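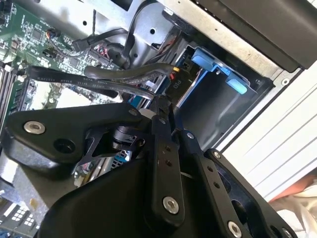 Inside an open computer case, with the circuit board and cabling.

Event Promotion and Listings
Unit 5: Writing the Weekend Roundup

Reading before class: the venue packet for Kershaw, and the two sample roundups handed out last time. Bring a printed copy of your own draft. Drafts are due 14th January at the start of class.

What a roundup is

A weekend roundup is a short article that tells readers what is on in their area over two or three days. It usually covers brunches, live music, fitness classes, markets, new restaurant openings and family events. Readers skim it on a phone, often while talking to someone else about plans. They want to know what it is, where it is, when it starts and what it costs. Anything that slows them down on the way to those facts should be cut.

The roundup is different from a review. You are writing before the event, so you have not tasted the food or heard the band. Do not write that the pasta is delicious or that the crowd loves the opening number. You can say what is on the menu and who is playing. If the venue has run the same night before, you can say so, and you can quote from earlier coverage with credit.

Parts of a single entry

Each entry has a heading, a body and a facts line.

The heading names the event and nothing else. "Late Brunch at Caltum" is a heading. "Get Ready for the Best Brunch of Your Life" is an advertisement, and it leaves out the name of the place.

The body runs two to four sentences. The first sentence says what happens. The second gives the detail that makes this event different from the one listed above it. A third or fourth can cover who it suits, what is included in the price, or what to bring.

The facts line always comes in the same order: venue, day, start and finish time, price, age limit, how to book. Keep the order fixed through the whole piece. If an item is free, write "free". Do not leave the price blank, or the editor will send it back to you.

Worked entry

The venue sent this text:

"Zollero is thrilled to announce the return of our legendary rooftop supper series, where guests will be whisked away on an unforgettable journey of flavor, music and magic under the stars. With a specially curated set menu and smooth live jazz, this is THE place to be this season!"

A student version from last year:

"Zollero brings back its rooftop supper series this weekend with a set menu and live jazz. Tables are outdoors, so bring a jacket. The price covers food and the show, and drinks are extra."

The student called the venue to find out about the drinks. The press text did not say. It is a good habit to call about anything a reader would have to ask at the door.

Checking with the venue

Press releases go out weeks ahead and plans change. For each entry, confirm the following by phone or email no more than two days before you file:

Day and start time
Whether the kitchen closes before the event ends
Price, and whether tax and service are included
Capacity, and whether walk-ins are accepted
Step-free access
Parking or nearest transit stop

Write down who you spoke to and when. Keep the note until the weekend is over.
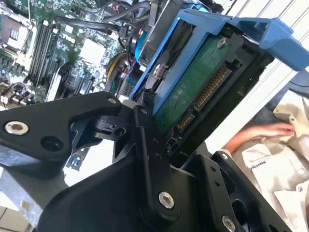 Capacity is the item students skip most often, and it changes how you write the entry. The main room at Kershaw holds 252 seated. The back bar at Ilon seats 20. An event at Ilon can be full before your article is published, so the entry should tell readers to book and give the booking contact. For Kershaw it may be enough to say that tickets are also sold at the door.

Numbers in copy

Use a number when it helps the reader decide. "More than 20 dishes" is useful for a buffet. The square footage of the terrace is not. Kershaw's packet says the spring food festival drew 1,464 visitors last May. That figure could go in a feature about the festival, but in a roundup it takes up space needed for the opening hours. If you do use it, say where it came from.

Do not round up a figure to make it sound better. Do not write "hundreds" when you mean the room can hold hundreds.

Choosing and ordering entries

A roundup of five entries is long enough for most weekends. Try to cover more than one neighborhood and more than one price level. If three venues are all doing a bottomless brunch, pick one for a full entry and mention the other two in a single sentence at the end of it.

Put the entries in order of day, then start time. Some editors prefer to lead with the biggest event. Ask before you file. For this course, use day and time.

Watch for chains. When a restaurant runs the same offer at several locations, list every location that applies and say plainly which ones do not. Caltum serves its brunch at the waterfront branch only, and the writer of one class draft sent readers to the wrong side of town.

Words to avoid

The following turn up in nearly every press release and should not turn up in your copy: iconic, legendary, curated, unforgettable, must-see, foodie, elevated, nestled, vibrant, hidden gem.

Exclamation points are limited to the names of events that already have one.

Paid placement

If a venue has paid for its entry, or has given you a free meal or tickets, the entry must be labeled. Use the word "Sponsored" above the heading for paid entries. For free tickets or meals, add a line after the facts line saying who supplied them. The rule applies to small items too, such as a drink voucher.

In-class exercise

Work in pairs. Take the Ilon acoustic night from the venue packet and write one entry in 60 words or fewer, not counting the facts line. Swap with your partner. Underline anything in your partner's entry that you could not confirm from the packet. Then write the questions you would ask the venue.

Assignment

Revise your draft roundup using the notes above. Attach your call notes as a separate page. One facts line with a wrong day or time lowers the mark by a full grade, so check each one against your notes before you hand it in.

Next unit: calendar listings and recurring events. Read the Zollero season schedule and mark any dates that conflict.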